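Plilbridge students teach a surgical robot to sew

Twelve weeks into the term, the suturing project at Plilbridge Technical College has moved from tying single knots to attempting a row of stitches. The work is part of a student course in robotic surgery, now in its second year, and it will be entered in a regional student competition in October.

The course is open to juniors and seniors in mechanical engineering and computer science. Students work in small teams, and each team picks one step of a surgical task to automate. This year every team chose some part of suturing: placing the needle, pulling the thread through, tying off the knot, or passing the thread from one instrument to the other.

"Most of them thought the needle would be the hard part," said Volkan Işık, who teaches the course. "Then they got to the thread. A needle is stiff and you can measure it. Thread sags, it curls, and it slides behind the instrument where you can't see it."

Work on the project begins on a computer. Each team runs its program in a simulator before it gets time on the arms, and the program has to finish the task there without tearing the virtual tissue. Only then can the students sign up for a session in the lab. Sessions last two hours, and a student operator sits at the console the whole time with a foot on the stop pedal.

The college keeps a log of every attempt made on the arms. According to the log, students have made 1,138 attempts at a single stitch since the start of the academic year. A stitch is scored as complete if the thread passes through both sides of the incision and the knot holds under a light pull. By that measure, 119 stitches in the last month of work were completed with no help from the operator. Another 57 were completed after the operator stepped in once, usually to free a thread that had caught on a jaw.

The students wrote the scoring rules themselves, and the rules have changed twice. At first a stitch counted if the knot was tied at all. The teams dropped that version after several knots that looked fine came loose as soon as they were pulled. The second version asked for even spacing between stitches, and it proved too strict for a program that could not yet place two stitches in a row. The current rules leave spacing out of the main score and record it in a separate column.

Depth is another open problem. The arms do not report how hard the jaws are pressing in a way the students trust, so the programs rely on the camera view to judge when a tip has met the surface. Glare makes this harder. On a moist surface the bright spots move when the lighting or the camera moves, and an early version of the tracking program mistook them for the shine on the metal jaws. The vision team has been collecting pictures and labeling them by hand so the program can learn to tell metal, thread and skin apart.

Labeling takes up much of the class time. Students mark the thread along its full length, including the stretches that pass behind an instrument, and two people check each picture before it goes into the training set. The team set itself a goal of 1,000 checked pictures before the end of the term and reached it ahead of schedule. Frayed ends caused the most disagreement. Some students traced every loose fiber while others stopped at the end of the solid strand, and the team had to go back over its early work after settling on the second method.

The handling of short ends has also improved. When the programs cut thread too close to the knot, the knot slipped. When they left too much, the extra length got in the way of the next stitch. The teams now aim for a tail long enough to hold and short enough to stay clear of the jaws, and they set that length by hand before each session.

Parts and supplies for the course are paid for through a grant from Demirtaş, a maker of laboratory equipment with an office in Prornska. The company also sends an engineer twice a term to review the students' safety plans. The grant runs for one more year, and the college plans to apply to renew it.

Işık said the course is not meant to produce a finished surgical system. Nothing built in the class will be used on patients, and students sign a statement to that effect when they enroll. What he wants them to learn is how to test a machine carefully and write down what it did, including the sessions that went badly.

"I grade the log as heavily as I grade the stitch," he said. "If a team has a poor day and the record is complete, that's a good lab day as far as I'm concerned."

The October competition will be held in Flukton. Entries are judged on a closed incision of fixed length, the number of times an operator has to take over, and a written report. Teams may bring their own programs but must use the arms provided by the organizers, so the Plilbridge students will spend part of the summer making sure their software does not depend on the quirks of their own equipment. They have already found one such case — a correction for a slightly loose wrist joint on the left arm, which threw the needle off when the program was run on the right.

Before then, the teams have to join their separate programs into one. Until this month each team started its step from a position set up by hand. The combined version has to pick up wherever the previous step left off, with the thread lying however it happens to lie. Işık has given over the remaining lab sessions to this work and has asked each team to lend one member to the group writing the handoff code.

The college will hold an open lab for families and prospective students on 12 May 2025, with demonstrations at the console through the afternoon. Visitors can try tying a knot with the practice arms, under supervision. Students who want to join the course in the fall should speak with their adviser and will need to have passed introductory programming.

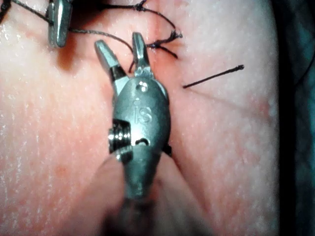
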